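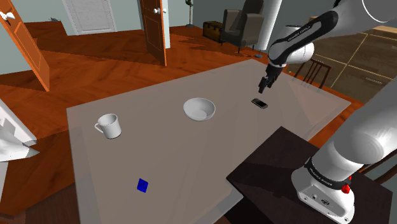 Foire aux questions – la location meublée chez Usteo

Qu'est-ce qui est fourni dans la cuisine ?
Bols, mugs, assiettes, couverts, deux casseroles et une poêle. Le tire-bouchon est fourni aussi, mais il voyage beaucoup. Si le vôtre a disparu, écrivez-nous.

Quel est le montant du dépôt de garantie ?
400 euros, rendus sous 20 jours après l'état des lieux de sortie. Un verre cassé ne nous intéresse pas. Une porte de placard, un peu plus.

À quelle heure puis-je arriver ?
À partir de 16 h. Les logements de la résidence Tranholm ont une boîte à clés, ceux de la résidence Mahuika un gardien, qui déjeune tard.

Puis-je déplacer les meubles ?
Oui, à condition de les remettre en place avant le départ. Le canapé Flarnar pèse environ 60 kilos et ne passe par aucune porte – plusieurs locataires ont vérifié.

Les animaux sont-ils acceptés ?
Chats et chiens, oui, avec un supplément de 8 euros par nuit. Pour le reste, demandez avant. Un furet est « le reste ».

Le ménage est-il compris ?
Oui, sauf la vaisselle et les poubelles. Nous passons l'aspirateur volontiers, nous grattons les gratins avec moins d'entrain.

Comment annuler ?
Depuis votre espace client, rubrique « Mes séjours ». En septembre, les annulations sont sans frais jusqu'à la veille de l'arrivée.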